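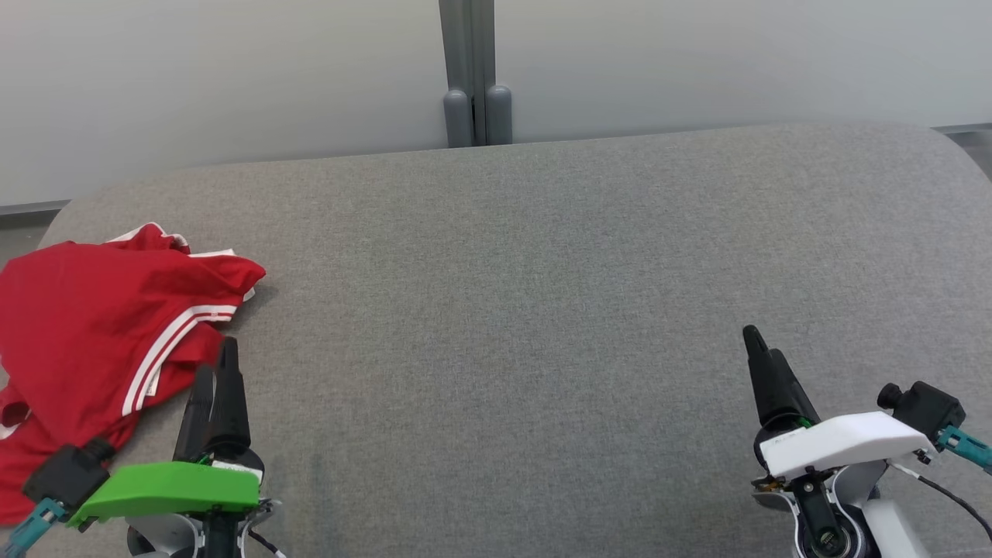 Kit folding, again. We've got 39 sets to hand out on Tuesday and I'm sick of them going into the bags as a wad. I do them on the big grey padded top by the wall, and this is the red one with the white stripes lying crumpled. Do you fold shirt and shorts together or apart?
stripey_lou

Apart. Shirt into a rectangle first, collar at a corner so you can grab it. Leave the shorts till after.
Manville 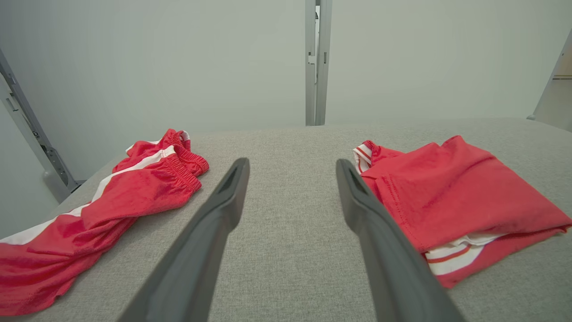

Flasto Football Club, Kit and Equipment
Moved here from General. Please keep kit questions in this section.
Dimitriou

Disagree with Manville. Shorts go inside the shirt or you end up with odd sizes in the bag. I've had 4 kids with the wrong shorts in one season.
backpost6

That's a labelling problem. Write the number on the tag.
Manville

Fabric top is good for this, the shirts don't slide like they do on my kitchen bench.
stripey_lou 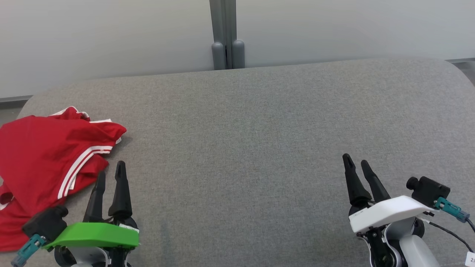
Brynhildur Vídalín wrote that she rolls everything and gets 6 sets in one tub, and that folded shirts crease across the number anyway.

Rolled shorts come undone by the car park. Tried it in June.
backpost6

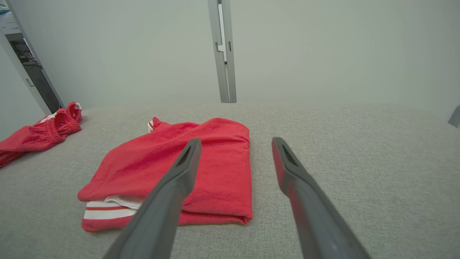 What I'm going with
Shirt folded, striped trim at the bottom edge, shorts done separately, off to the side. Sorry backpost6.
stripey_lou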